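Gutton soft fingers vs. the Maltska hard jaws, on hand-held grippers

I bought the Gutton soft finger set in February to replace the hard jaws on our hand-held grippers. We use the grippers to record cloth handling: pick up, lay flat, fold, put down. I have put 751 grasps on the Gutton set so far, most of them on shirts and towels, so this is past the first impression stage.

The set came with two fingers, two screws and a folded instruction sheet. Fitting took 19 minutes the first time, mostly because I had one finger on backwards. The second time it was quick. You need your own screwdriver.

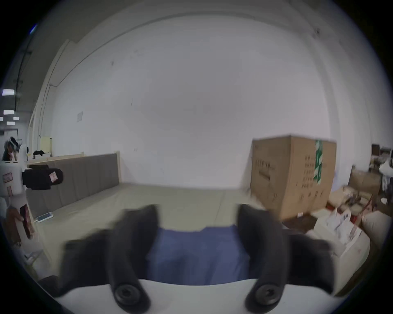

Grip on thin fabric is the main reason to buy these. The Maltska jaws pinch at one small spot, and a thin cotton shirt slides out if you lift it by the hem. The Gutton fingers bend around the bunched part and hold more of it. The wide padded part low down on each finger does a lot of the work, and a piece like the blue one between the fingers can sit well down toward the body. The screws at the base are easy to reach. I check them every 500 grasps and have tightened the left one once.

Now the bad parts. The fingers are slow to let go. With a light towel you sometimes have to open all the way and give it a small shake, and that shows up in the recording. They also pick up lint. I wipe them with a damp cloth before each session -- alcohol made mine feel tacky, so I stopped using it.

Placing is where the hard jaws still win. If I want to take one corner of a flat shirt and set it down exactly on a line, I go back to the Maltska.
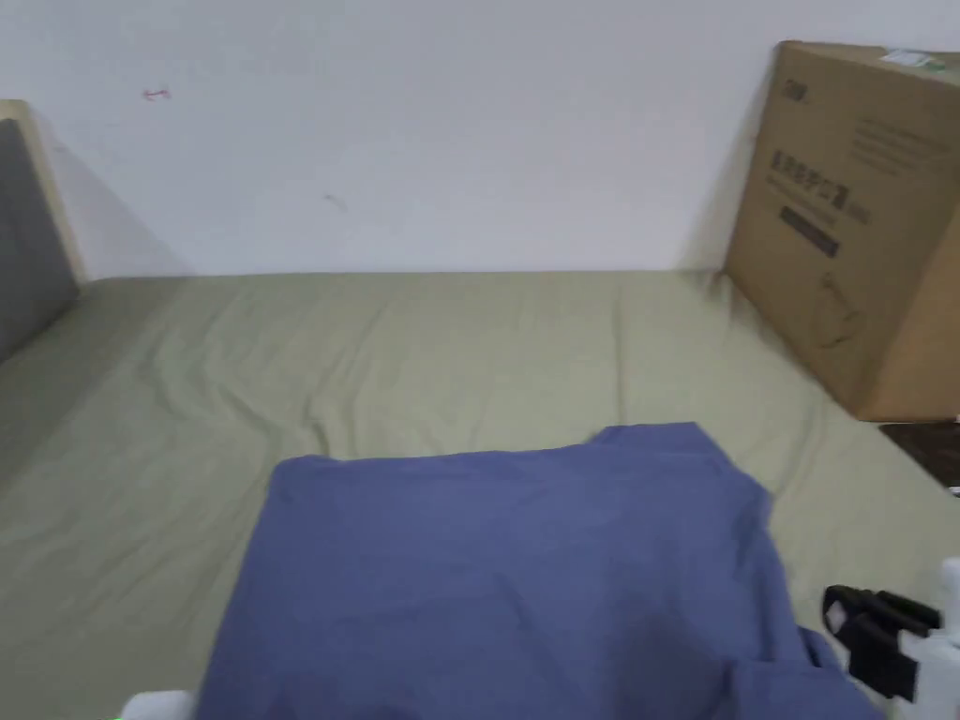

They are narrow enough to get under a single layer without dragging the one below it. With the soft fingers I get two layers at once more often than I would like. Alžběta Vondráček, who does half of our recording, has a lighter hand and has less trouble with this. She prefers the Gutton for everything except collars.

Wear is fair. The first set from Zoltow, which we used last year, split near the tip after 268 grasps. These have some shine on the inside face and no splits yet.

I would buy the Gutton set again for general cloth work. Keep your hard jaws for flat placing. Ours came from Gruber and shipping was slow.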